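业务日誌(四月) 資金管理室

午前九時、定例の資金繰り打合せに出席した。議題は、地方债の償還予定と、年度初めの短期資金の手当てである。

*

업무務日誌 四月 資金管理室

午前九時、定例の資金繰り打合せに出席した。議題は年度初めの短期資金の手当てと、変動金利借入の見直しの二点である。室長が不在のため、小職が進行を務めた。

短期資金については、賞与引当と納税資金が重なる六月までの見通しを確認した。前月末に作成した予定表では、ラムスカ(Ramska)向け売掛金の入金を月中に置いていたが、先方の支払条件変更により翌月初へずれることが判明している。これに伴い、当座貸越枠の利用期間が延びる。枠そのものには余裕があるため追加の契約は要しないが、利用見込みを取引銀行へ事前に通知することとし、文案を午後のうちに回付した。

変動金利借入は、残高のうち三件が今年度中に金利更改を迎える。いずれも契約時の基準金利が現在より低く、更改後の支払利息は予算を上回る見込みである。経理課からは固定への切替えを求める意見が出た。これに対し小職からは、切替手数料と残存期間を比較したうえで件別に判断すべきである旨を述べた。全件を一律に固定化すれば、期限前弁済の自由度が失われる。議論は一時間に及んだが結論は出ず、次回までに比較表を整えることで散会した。

十一時、ゾスウッド(Zoswood)社の社債に関する照会への回答を起案した。当方の保有額は一三〇一万円であり、満期まで二年を残す。照会の趣旨は、同社の格付見通しが引き下げられた場合の取扱いである。内規では、見通しの変更のみをもって売却を検討する定めはなく、格付自体の変更があった時点で運用委員会に付議することとされている。その旨を記し、該当条項の写しを添えた。条文の表現が古く、「見通し」の定義を欠いている点は、以前から気にかかっている。内規改定の機会に整理したい。

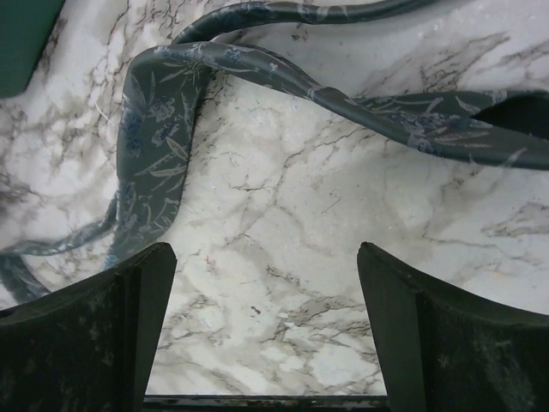
午後一時半、フィオレラ・マルティネッリ(Fiorella Martinelli)氏と電話で協議した。氏が取りまとめている信用環境の四半期報告について、当室から提供する資料の範囲を確認するためである。氏の見解では、社債の利回り格差は企業の債務水準に照らして縮小しすぎており、借換えが集中する時期に調達費用が急に上がるおそれがあるという。小職も大筋において同意見であるが、当室の取引先に限れば手元流動性は昨年より厚く、一般論をそのまま当てはめることには慎重でありたいと申し上げた。氏はこの点を脚注に反映させる意向を示された。

提供資料は、取引先一二四社の決算要旨に基づく集計とする。個社名は伏せ、業種別の数値のみを渡す。利払能力の指標は営業利益を基礎とするか、償却前利益を基礎とするかで印象が大きく変わるため、両方を併記することとした。集計の途中で、エザット(Ezzat)社の決算期変更により期間が揃わない数値が見つかり、補正に思いのほか時間を費やした。変則決算の扱いは手順書に記載がない。本日の処理方法を手順書の余白に控えておいた。

四時過ぎ、ケカチ(Kekach)社より保証料率改定の申入書を受領した。改定幅は小さいものの、理由欄には「市場環境の変化に鑑み」とあるのみで、算定の根拠が示されていない。受領印を押し、根拠資料の提出を求める書面を作成した。回答期限は月末とした。

本日の所感を記す。長く低金利に慣れた結果、当室の様式や内規の多くは、金利がほとんど動かないことを暗黙の前提としている。予算書の利息欄が年一回の更新で足りるとされてきたことも、その一例である。更改三件の影響額は経営を揺るがすものではないが、見積りを改める手続が定まっていないために、報告の時期も様式も担当者の裁量に委ねられている。四半期ごとの更新を次の室内会議で提案するつもりである。入力の手間が増えるとの反対は予想される。

また、若手二名から、利回り格差の読み方について勉強の場を設けてほしいとの申出があった。業務時間内に半時間程度であれば差し支えないと回答した。教材には過年度の運用報告を用いる。

明日の予定。比較表の下書き、銀行宛通知の発送確認、集計表の検算。検算は作成者以外の者に依頼すること。

六時四十分、退室。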